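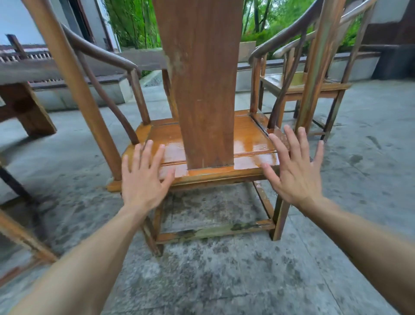 Horseshoe-back armchair

The horseshoe-back armchair, also called the round-back armchair (Chinese: quanyi), is a type of traditional Chinese wooden chair. Its top rail and arms form one continuous curve, which slopes down from the back and usually ends in outward-turned hand grips. The chairs are often made in pairs and are used in reception rooms, studies and covered courtyards.

Construction

The curved rail is too long and too tightly bent to be cut from one length of timber, so it is built from several shorter pieces joined end to end. Traditional makers use overlapping joints locked with a small wooden pin. The rail rests on the rear posts, the front arm posts and a wide central backsplat. Many chairs also have S-shaped supports under the arms.

The seat may be a solid panel set in a frame or a woven mat. Solid panels are common on chairs meant for heavy use. An apron runs under the front edge of the seat, and a low stretcher joins the front legs and serves as a footrest.

Use in courtyards

Chairs kept under open eaves age differently from those kept indoors. Rain blown in from the yard settles on seats and table tops, and the finish wears first on the footrest. Moss or mold can grow on the stretcher when a chair stands for long periods on a damp floor. The front legs may darken at the foot.

At the Keltuvier guesthouse, 29 chairs of this type are kept in the outer galleries and 6 in the main hall. The gallery chairs are brought inside in November.

Cleaning

Dust is taken off with a dry cloth before any water is used. The wood is then wiped with a well-wrung cloth, following the grain, and dried with a second one. The rail is wiped from the center toward each arm, and a soft brush is used around the base of the backsplat and at the panel joints. Standing water is removed from the seat first, as it can work into the joints and lift the finish.
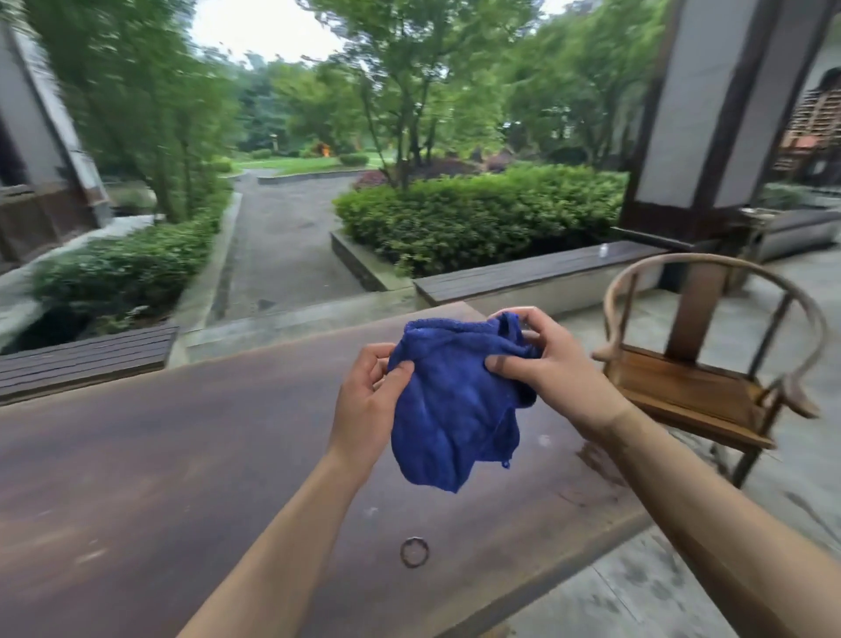 A blue cloth held over a long wooden table, with a horseshoe-back armchair at right.

Green growth on a stretcher is loosened with a soft brush and clean water. Peeling finish is left alone during ordinary cleaning and dealt with when the chair is refinished. Wax or oil is applied only after the wood has dried fully.

See also

Yoke-back chair
Chinese furniture
Mortise and tenon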